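11月2日

早上到得早，先把暖气打开，再开机。今天一整天都排给路测规范的修订，不出车。Gusalon 停在车库里充电，钥匙交给前台登记了。

要改的是住宅区那一章，用的材料是8月在 Sumum 跑的179号路线。
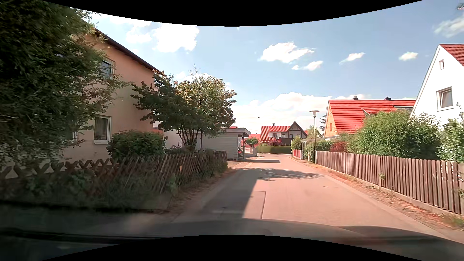
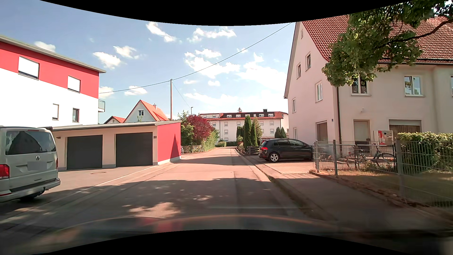
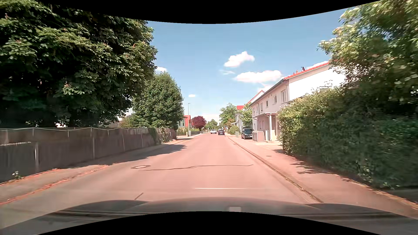
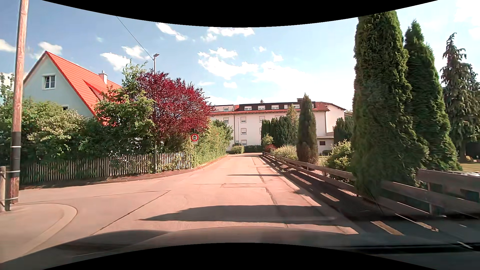
179号路线，住宅区路段，前向

自动驾驶路测部 规范与复核组

住宅区这一章去年写得最薄，当时大家的精力都放在主干道和环岛上。今年客户 Peñalver 要求把居民区单列验收，原来那两页就不够用了。草稿发出去以后收回来87条意见，我昨天下班前按章节排了一遍，今天逐条看。其中有一半是措辞，改起来快，剩下的要一边对着录像一边改。

先处理的是车牌。规范原文写的是“导出前应对车牌区域进行模糊处理”，有人问“导出”指哪一步，是从车上拷下来算导出，还是交给标注的人算导出。问得对。我改成：数据离开车载硬盘、进入任何一台办公电脑之前，车牌和人脸必须已经处理完；车载硬盘本身按涉密介质保管，两人签字领取。第二张左边那辆白色大众厢式车，后面车牌的位置是一块糊掉的灰色长方形，这样就算合格。尾灯、车标和拖车钩都还看得清楚，不影响判断它是什么车、朝哪边停。有人在意见里建议把整个车尾都糊掉，我没有采纳。糊得太多，后面的人就看不出灯亮没亮，安全上的信息也丢了。

写这一条的时候又想到门牌号。门牌号单独看不算什么，加上路线编号和时间就能对到一户人家。法务那边的口径还没下来，我先在草稿里写“可读的门牌号按车牌同等处理”，后面标了待定。还有院子。住宅区的院子都挨着路，窗户也对着路，摄像头高度又在那里，拍进去是免不了的。规范能管的是拍了以后怎么用：复核时不许放大住户的窗口，不许单独截取院内画面，截图只能用于说明道路、车辆和标志。这一条原来放在附录里，我挪到正文第一节，新来的人一般不翻附录。

第二块是没有车道线的路。主干道那一章里到处都是“沿车道中心线行驶”，住宅区直接套用过来，就有人问中心线在哪儿。第四张那种路面，一条划好的车道线都没有，左边倒有一条长长的斜接缝，右边有一条不规则的深色裂纹顺着路走。早期版本的感知模块把这种接缝当过车道线，车往一边靠，安全员接了管。那次的报告写得很含糊，只写了“车辆偏移，已接管”，没有写偏向哪边，也没写当时屏幕上显示的是什么。后来为了查原因，三个人翻了一下午的录像。

所以这次加了几句：

无标线道路上，可行驶区域以路缘、边沟、围栏或绿化带的内侧为界，不得以接缝、裂纹、修补痕迹为界。
复核人员发现系统把接缝、裂纹或修补边缘识别为标线，不论车辆有没有偏移，一律记录。
记录时写明该痕迹在车辆的左侧、右侧还是前方，走向是纵向、横向还是斜向。

第三句是照着意见里的话改的，原话更长。顺带把路面痕迹的叫法也统一了。以前同一样东西有人叫补丁，有人叫修补块，有人叫方形阴影，检索的时候对不上。现在定成：接缝、裂纹、修补块、井盖、边沟，五个词，其余的写“其他”并附说明。第一张车头前面那块深色边的长方形修补块，第三张左边路上的圆井盖和后面那条横着弯过去的裂纹，都可以放进说明里当样例。第三张人行道上还有一个小的深色盖子，它不在车行道上，按规定不用记，不过我在样例旁边加了一句“人行道上的盖板不记”，免得有人记。

然后是影子。影子这一节我写了三遍。四段里都有大片的树影或房影压在路上，第一张左半边近处的路面几乎都在影子里，边缘是斜的；第四张有一道尖尖的宽影子横在车前，远处还有一道细的。麻烦在于影子本身不是障碍物，但影子里面可能有东西。规则不能写成“忽略阴影”，写成那样，复核的人看到影子就跳过去了。现在的写法是：

阴影不作为障碍物标注。
阴影覆盖的区域必须单独检查一遍，调高亮度后再看，确认其中有无行人、动物、自行车或散落物。
系统因阴影减速的，记为“阴影减速”；减速到停的，按急刹处理，须写报告。
看不清的地方写“看不清”。不许写“无”。

最后一句是我坚持要加的。复核表里“无”这个字用得太随便。一个格子里写“无”，后面的人就当作有人看过了，没有东西。可是有时候只是太暗，或者被树挡着，或者在画面边上弯得厉害。鱼眼校正以后上下都有黑边，黑边里当然什么也看不到，那不能算无。我在表格里把选项改成三个：有、无、看不清。选“看不清”的要写原因，下拉菜单里给了过暗、过曝、遮挡、画面外四项。

十一点停下来休息了10分钟，把草稿打印出来，在纸上看比屏幕上容易发现漏字。果然第二节有一句少了主语。

接着看标志。第四张左边栅栏尽头有一块圆牌，红边白底，里面是摩托车和汽车的图案，下面挂着一块小的白色辅助牌，牌上的字读不出来。这种情况住宅区特别多，主牌是禁止通行，辅助牌写的是谁可以例外。主牌看懂了，辅助牌看不懂，等于没看懂整块牌子。原规范里没有这一条，实际做法各人不同：有的照经验填“居民除外”，有的留空，有的干脆把主牌也不记了。

照经验填最不好。填的人可能猜对，但是后面统计识别率的时候，猜出来的和读出来的混在一起，分不开。新写的条文：

辅助牌文字不可读时，主牌照常记录，辅助牌记为“存在，不可读”。
不得根据地区习惯、路线资料或地图推断辅助牌内容后填入识别栏。推断内容可以写在备注栏，并注明来源。
车辆进入该路段的，须附上路线审批单编号，以证明进入有依据。
辅助牌不可读时，系统应按限制更严的理解执行，由安全员决定是否人工通过。

第四句跟运营的人争论过。他们担心这样一来车在每个小区门口都要停一下，一天的里程就不够了。我的意见是里程不够可以多排一天，规范里不能写“视情况通过”。这四个字写进去，以后出了事谁都能说自己是视情况。最后折中：出车前路线审批时已经现场核对过辅助牌内容的，可以在路线文件里登记，车按登记内容走；没登记的按严的来。登记有效期到下一个季度末，过期重新去看。我把这段写进去了，运营那边下午回了“可以”。

午饭吃的昨天剩的米饭和汤。外面天阴，没有出去走。

下午先看停着的车和动着的车。意见里有好几条都落在这上面，归到一起其实是一个问题：复核的人只看一张静止画面就填“静止”。第三张前面路上有三辆车，一辆白的偏左，一辆深色的稍近、能看到红色尾灯，再过去露出一辆浅色车的上半截。单看这一张，哪辆在走哪辆停着，说不出来。右边房子前面还有一辆深色车，车头朝着路，在车行道外面。规范原来的分类是“行驶”“停车”，我改成“行驶”“临停”“停放”“未定”，并规定运动状态必须看连续画面才能填，前后都要拉开来看。没有连续画面的，只能填“未定”。

有人会嫌“未定”太多，数据不好看。数据好不好看不归规范管。

车头朝路停在院口的车另外写了一条，它的风险是随时可能开出来。第二张右边那辆黑色大众两厢车是另一种，车身横着停在一处车道上，尾部冲着路，倒出来的话先出来的是车尾。条文里没有分得那么细，只写“停放于路外、出口朝向本车道的车辆，应标注其车头或车尾朝向”。系统对这两种的让行距离暂时用同一个值，等 Peñalver 的测试场数据回来再说要不要分开。这个我在页边做了记号，免得以后有人以为是想好了才用同一个值的。

绿篱和围栏也加了一小节。住宅区里遮挡视线的主要就是这些：实心板的围栏，修剪过的高绿篱，木栅栏，格子栅栏，铁丝网。能不能看到后面，差别很大。铁丝网后面停着的自行车看得到，第二张右边就是，绿篱后面就什么都看不到。规范里把遮挡分成两级，透视的和不透视的。木条栅栏算哪一级，有过分歧。我的处理是按远近分：近处能从缝里看到后面的算透视，远处看过去板条并成一片的算不透视。这样同一道栅栏近段和远段的级别会不一样，标注的人要在中间切一刀，麻烦一点，但是符合摄像头实际看到的情况。

不透视遮挡旁边没有人行道的，车速再降一档。第一张右侧路边是一条浅色的混凝土边沟，外面是长着稀草的土边，再外面就是木栅栏，这种地方小孩或者球出来，中间没有缓冲。有人行道的，像第三张两侧那样，可以维持原来的限速。条文里我写的是“遮挡物与车行道之间有无可供反应的空间”，后来觉得“可供反应的空间”太虚，改成“有无人行道或等宽的空地”。等多宽，按当地人行道的通行宽度，附表里有。

三点多 Clonenine 的回放又卡住了。每次拖到片段后半截，画面和时间轴就错开，声音记录比画面早。重启以后好了，没有丢数据。我把卡住的片段号抄下来发给了软件组。这件事以前只在口头上说过，没有人写下来，所以也没有人修。趁这个机会在规范里补了一句：回放工具出现不同步时，停止复核，该片段前面已填的运动状态一律重看。这一句会让人不高兴，因为等于白干一段。可是运动状态就是靠时间轴填的，时间轴错了，填的就不能用。

接下来是接管记录的写法。这是全章最重要的一节，放在最后写是因为前面的词要先定下来。旧表格一共四栏：时间，地点，原因，备注。原因那一栏多数人写“安全考虑”。等于没写，所有接管都是安全考虑。新表格改成先写事实，后写判断，分两栏，不许合并。

事实栏：车在什么位置，前方有什么，系统当时打算做什么（照屏幕抄），安全员做了什么动作。
判断栏：安全员当时认为会发生什么。允许写“不确定，觉得不对”。

“觉得不对”这几个字是特意留的。培训的时候一直跟安全员讲，有疑问就接管，不需要先想出理由。可是表格又逼着人填理由，填不出来就有人下次犹豫一下再接。规范和表格要对得上。我还加了一句，接管次数不计入个人考核，任何报表里不得按人排列接管次数。这句话上一版就有，排在脚注里，这次放进正文，字号一样。

副驾的职责也写清楚了。副驾只管看屏幕和口头记录，不碰方向，不替安全员看路，不接电话。口头记录用固定的短句，比如“左侧厢式车，停放，未定”，“前方无标线”，“圆牌，辅助牌不可读”。短句表贴在仪表台右边。安全员听到以后回一个“收到”，不重复内容。以前要求重复，试下来发现安全员说话的时候眼睛会往屏幕上瞟，就取消了。取消的原因我写在条文下面的小字里，以后要改回去的人至少知道当初为什么取消。

住宅区连续驾驶的时间上限也提了。住宅区车速低，大家容易觉得轻松，其实要看的东西比主干道密，树、院门、拐角，到了后半程注意力掉得快。原来全书统一一个上限，现在住宅区单列，比主干道短。具体的数等运营排班表出来再填，草稿里先空着，用方括号标了。

路口的圆角也有一条意见，说地图上画的是直角，实际人行道在路口那里凸出来一块，像第四张左边木电线杆前面那样，路缘是弯的。系统贴着地图走会压上去。这个归地图组，规范里只写“路缘以实测为准，地图与实测不一致时停用该路口并上报”。同一个位置还有绑在电杆旁边的短桩，用两道金属箍固定着，标注时跟电杆合成一个物体还是分成两个，问了标注组，他们要合成一个。记下来了。

快五点的时候把住宅区这一章从头到尾读了一遍。条文比原来长了很多，我删掉了几句重复的，又把“应当”“应”“须”“必须”统一了：必须，就是不做不许出车或不许提交；应，是要做，做不到写原因；可，是允许。其他词都不用。旧版里有一句“原则上应尽量避免”，我看了好一会儿也没看出它要人做什么，删了。

待复核的片段一共265个，全部按新表重填，旧表作废但保留扫描件。排给四个人，先每人填一小批，填完互换，看同一个片段两个人填得一样不一样。不一样的地方多半就是条文没写清楚的地方，拿回来再改条文，不追究填的人。等这一轮改完再铺开。要是一上来全部填完再发现条文有毛病，就得全部返工，去年环岛那章就是这样，返了两遍。

给 Peñalver 的人发了邮件，说住宅区章节的征求意见稿下周能给，附表里限速那一列还缺，另发。他们上次问能不能直接拿到没有处理过车牌的原始录像，说是自己那边算法要用。回复不行，理由是规范第一节，附了条文。对方如果有需要，可以把算法拿到我们的机器上跑，结果带走，录像不带走，流程在第六节。

没做完的：

门牌号等法务。
连续驾驶时间上限等排班表。
让行距离车头车尾要不要分开，等测试场数据。
样例截图要给每张配一行说明，今天只写了两张的。第一张和第三张写完了。第二张说明里要讲车牌处理和铁丝网，第四张讲标志和接缝。
短句表重新打印，旧的那张边角卷了，字也有改动，明天出车前换上。

意见里还有九条没看，都是关于夜间的，住宅区暂时不跑夜间，放到最后。有一条写得很长，讲路灯灯头形状对眩光的影响，看了一半，内容不错，打算回信请他单独写成一份技术说明，放在规范里不合适。

下班前去车库看了一眼，Gusalon 充满了，前挡和摄像头外罩上有些灰。按规范出车前擦，不是收车后擦，收车后擦了过一夜还会落灰。所以没动。把擦拭布补了一包放在副驾门袋里，领用本上签了字。

明天上午跑179号路线的复测，我坐副驾，用新表。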